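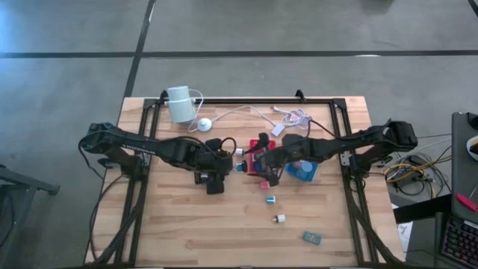 Fig. 1. Two-arm bench, tabletop sorting, small mixed items.

Work and Automation, Unit 2: When the bench gets a second pair of arms
Handout to go with the lecture. Instructor: Evaristo Grasso

Read this before the seminar and bring it with you, with your own notes in the margins. I love this unit. It's where the course stops talking about "the future of work" in the air and starts talking about trays, elbows and who gets the good stool.

1. Jobs and tasks

Last time we split a job into its tasks. Let's do it again with our running case, the returns and repacking room at Skoleswood. Skoleswood takes back small household goods, checks them, sorts the loose parts and packs what can be sold again. When the company brought in two-arm benches under a project called Monti, 29 people worked in that room. The job title on everybody's contract was "repacker". Ask them to write down what they did in a shift, though, and you get a wonderful mess: opening, sorting, wiping, matching lids to bottles, reading handwritten notes from customers, chasing missing parts, training the new starter, arguing with the label printer.

The benches took over part of the sorting and part of the matching. The notes, the missing parts and the printer stayed with the people. So the title on the contract stayed the same and the day inside it changed a great deal, and that gap is our subject for the next two weeks.

2. What is easy, what is hard

Look again at Fig. 1. A small pink cube, a green block lying flat, a red box: things with plain shapes, spaced out on a clear stretch of wood. Now look at the thin white cable curled up near the far side of the table. For a person, picking up either one is nothing. For a machine they are very different problems, because a cube keeps its shape when you grab it and a cable takes a new one every time.

Whenever you visit a workplace, try this for yourselves. Pick any surface and ask which items would hold still for a gripper. You'll be surprised how quickly you start seeing rooms that way!

3. Handovers

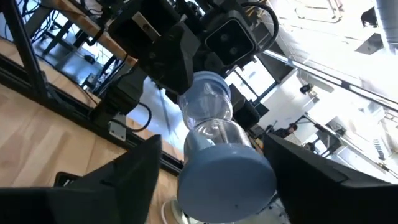
Handing things over is the oldest form of teamwork on a packing line, and the Skoleswood staff had strong opinions about it long before Monti. Two people who have worked side by side for years barely look up when they pass something across. There's a tiny moment when both are holding it, and each can feel the other one let go. With two arms on a bench, that moment has to be worked out in advance. Take a clear plastic bottle with a wide blue cap: one gripper has the upper end clamped between its fingers, and the other hand's fingers are on either side of the cap. Who holds, who lets go, and how hard can you squeeze something with a narrow waist? The repackers knew the answer to the last one for every bottle they handled. It had never been written down anywhere, and asking them for it was the best decision the project made.

Key term: tacit knowledge. What a worker knows how to do but has never had to put into words.

4. What changed for the people

From the staff interviews, grouped by theme:

Pace. Several repackers found the new rhythm slower and liked it. Others missed the race.
Talk. Benches were set between stations, so neighbors who used to chat now had a machine between them. The layout was changed in August after complaints.
Skill. Bench minders learned to set out items, spot a bad grip and restart a run. Skoleswood logged 231 restarts in the first month, and the people doing them became very good very fast.
Pay. Minding a bench was unpaid extra duty at first. It later became its own grade, after 74 days of bargaining.

Notice that only the first of these has much to do with the machine itself. The rest were choices made by people, and they could have gone another way. I find that really hopeful.

5. For the seminar

Choose one job you have done yourself, paid or unpaid. List its tasks, down to the silly ones. Mark the ones a two-arm bench might take on, and put a star by anything you could do but would struggle to explain. Then swap lists with a neighbor and try to explain one starred task out loud, hands behind your back.

Reading: the Flellberg case, pages 2 to 29 in the course pack. The Tikel chapter is optional, but do look at the floor plans. We'll use them next time, so bring a pencil.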